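Home | Forums | Reviews | Marketplace | Log in
Print this page | E-mail this thread

Herkska finger set for two-arm robots - worth buying?

lien_thai
I want to share my experience with the Herkska soft finger set, because before buying I could not find many opinions. We are a small lab and we use two arms for table tasks, mostly cups and small boxes. The set has 4 fingers and the mounting blocks, and we paid 200 dollars in April. Mounting took me 24 minutes for both sides.
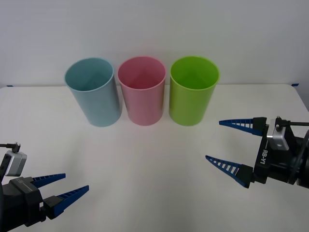 With thin plastic cups I am quite satisfied. The old hard fingers always made a mark on the rim, and these bend a little and hold the wall of the cup. Stacking is more difficult - the tips are long, and when both arms come near to each other I must open one side less. The instruction sheet says nothing about this.

Jorstead
200 is too much for printed plastic. Fluvine sells a pair for 59 and I have used mine every day without one crack.

nghia.luong
I do not agree with Jorstead. I had the Fluvine pair also, and the screws became loose each week. Maybe I received a bad one, but the support did not answer my two letters.

Jorstead
Did you use thread glue? It is written on page two.

nghia.luong
Yes, I used it. Same result.

lien_thai
I did not try Fluvine, so I cannot compare. For heavy things like a full bottle, I would not recommend the Herkska either. It bends too much.

ninh
Does the set come with spare screws? The shop page is not clear.

lien_thai
Yes, one small bag, but the key is not included.

Print this page | E-mail this thread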